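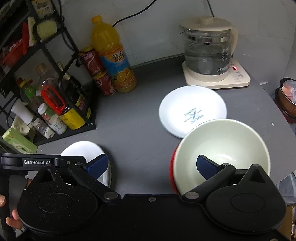 *Fig. 3: table with bowl, plates and kettle, wire rack to the left.*

Right, week two of Small Kitchens, and I want to talk about the table everything lands on! Have a look at where the bowl sits: a plate is tucked partly under its rim, so you can't lift one without minding the other. I do this at home constantly (Kyung-hwa Shin has seen my worktop and was very polite about it).

Stacking the cans saves a bit of room, and I like the kettle at the back, with its cord up against the wall. The cabbage up on the rack is fine by me too.

**For next time:** sketch your own table at teatime, then move three things and sketch it again. Jin-sol Joo has spare paper.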